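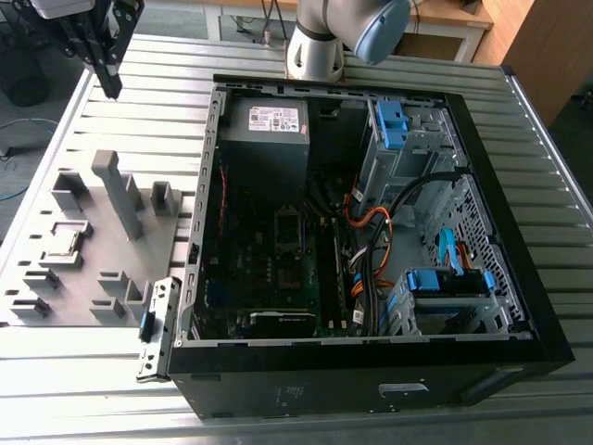
Tower on the slatted table, side panel off, CPU socket empty.

11/01/2019

Acoustic chamber, background noise and door seal

Continuing from the October entry. Question still open: why the small chamber reads higher in the 125 Hz band than it did at commissioning. All other bands within tolerance of the commissioning sheet.

Setup as before. One microphone on the short stand, chamber center, 94 cm above the floor grid. Cable through the lower port, port stuffed with mineral wool and taped both sides. Calibrator at 94 dB before and after, drift under 0.1 dB, no correction applied. Building ventilation left on for the first set and switched off at the panel for the second (ask Miloslav for the panel key, it is not on the hook anymore).

Set A, ventilation on, door closed normally. 125 Hz band 6.2 dB over the commissioning figure. 63 Hz band 1.1 over. Everything from 250 up is on the old curve or a hair below it.

Set B, ventilation off, door closed normally. 125 Hz band drops by 0.8 dB only. So ventilation is a minor contributor and I am not going to chase the duct silencer again. Matúš and I lost two afternoons on it last month.

Set C, ventilation off, door closed and clamped at the latch side with two bar clamps. 125 Hz band 3.9 dB lower than Set B. Hinge side untouched.

Set D, same as C plus modeling clay along the bottom edge, outside only. Another 1.3 dB. Total now within 0.2 of the commissioning figure.

Conclusion so far is that the door leaks at the latch side and along the sill. The latch side is worse. Paper strip test agrees: strip pulls out freely between the latch and the lower corner, firm everywhere else. Length of loose section 793 mm measured from the bottom corner. Bottom seal has taken a set, profile visibly flattened where the door drags on the sill.

Seal material is the Sullberg hollow profile, original to the chamber. Leire looked up the order: the part is still available but in 22 m rolls only. Perimeter of the door is a little over six meters, so one roll does it with plenty left for the anteroom door. She has asked Šťastný for a price on a cut length as well. Do not order before that comes back.

What I do not understand yet: why a leak shows up in one band and leaves 250 Hz and above alone. A gap of that size should let in more at high frequency. Possibilities:

The source outside is narrow. The compressor in the next room is the obvious candidate. Motor plate gives 1,516 rpm, which puts rotation at 25.3 Hz and the fifth harmonic at 126 Hz. Fits the band nicely, which makes me suspicious. Need a narrowband spectrum, third octaves will not separate it.

The door panel itself is moving. Clamping would stiffen it as well as close the gap, so Set C does not distinguish between the two. Should have put an accelerometer on the panel before clamping. Did not.

Some resonance of the space between the door and the anteroom wall. Depth there is 1.4 m, half wavelength at 125 Hz is 1.37 m. Also fits. Too many things fit.

Svatopluk's suggestion is to run with the compressor off and the door in its normal state. Cheapest test of the lot and I should have started with it. Compressor is booked by the paint people until noon most days, so it will have to be an early morning run.

To do:
Compressor off, door unclamped, ventilation off. Call it Set E.
Accelerometer at panel center, clamped and unclamped, compressor on. Use the light one, the old Noltix unit has a bad connector.
Repeat Set A with FFT, 1 Hz resolution, at least two minutes averaging.
Get latch keeper adjusted. It has slots, so there should be a couple of millimeters available before any seal is bought. Vilém has the hex key for it.
Commissioning sheet is a photocopy and the 63 Hz value could be a 3 or an 8. I read it as 8. If it is a 3 the excess in that band is larger than written above. Original should be in the Tosik binder.

Raw data in the chamber folder under door, sets A to D. Set B has two files, the first was stopped early (somebody in the anteroom), use the second.

Clay left on the sill for now, please step over it.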